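Thursday, late

To the polo at Petow, on the works ticket Zumside had going spare. I know two things about polo: the horses are called ponies, and you're meant to stamp the turf back in at half time. I wore the wrong shoes for the second.

Carrilho were in blue and Kovby in a sort of tired pink. Kovby went 3 up in the first chukka while I was queuing for a sausage roll, so I missed the best of it and paid through the nose for the pastry. The man on the loudspeaker said the ponies can reach up to 35 miles an hour. The queue could not.
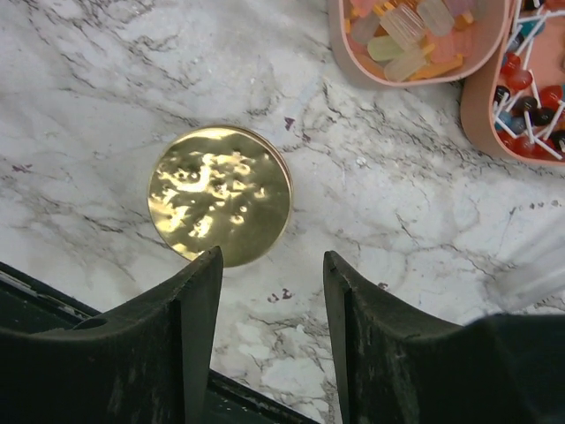

Carrilho pulled it back after the break and won 8–6, helped by a penalty that half our row thought was a disgrace and the other half slept through. I clapped both sides to be safe. Then came a parade of old sports cars round the edge of the ground, one of which stopped by the tea tent and had to be pushed off by grooms in very clean breeches.

Bus home full of hats. Mud up to the ankle, left foot worse. Must ring about the boiler tomorrow.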